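**LED wall vs. just going to the location, low budget short**

Pricing stage time for a two-minute dialogue bit at a bus stop. Kincaid quoted 672 for a half day with the wall, operator not included. The city permit is 199. Am I nuts for even considering the stage?

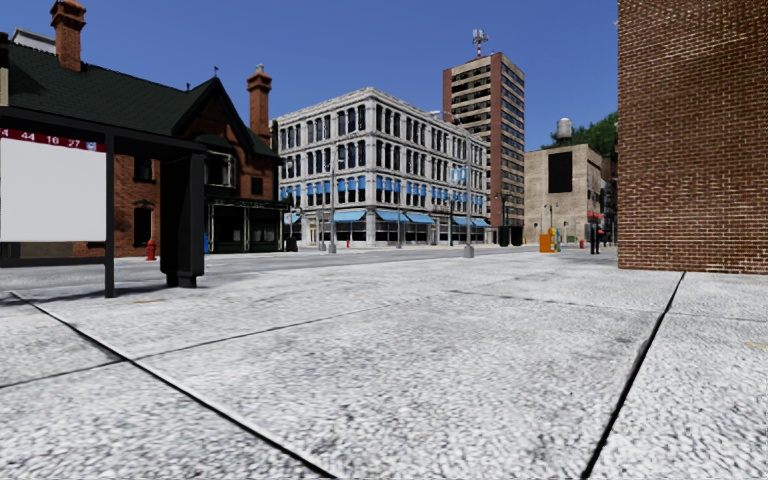

*posted by **villads_s** (Villads Stougaard), Pulwood crew board*

Pros: no traffic noise, no weather, can shoot "dusk" for 4 hours straight. Cons: money. Also never lit for a wall before. Anyone here done it in February when the days are short?

**sirnier_grip:** Take the permit. 199 is nothing. Wall operators bill seperately and you WILL go over.

**flindia99:** Disagree. Did a night bit on a stage last winter, out by lunch. On location we lost half the night to a leaf blower and a drunk guy.

**sirnier_grip:** one drunk guy isnt a budget argument

**flindia99:** It is when you're feeding nine people and the actor leaves at 10.
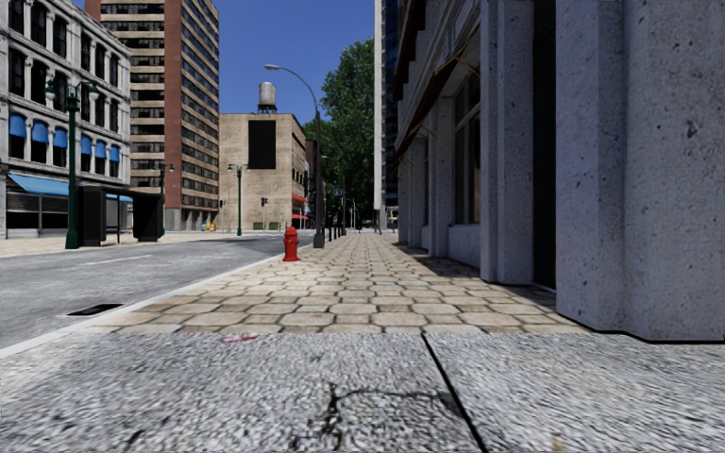 ## Re: moire and the floor

**oldgaffer109:** Ask Kincaid for the pixel pitch before you pay anything. Shoot a test on YOUR camera, keep focus off the wall. And the floor has to match, everybody forgets the floor. If it's two people talking in mediums, fine. Feet in shot, go outside.

**villads_s:** there's one wide with feet. ugh. Asking about a test day, will post what they say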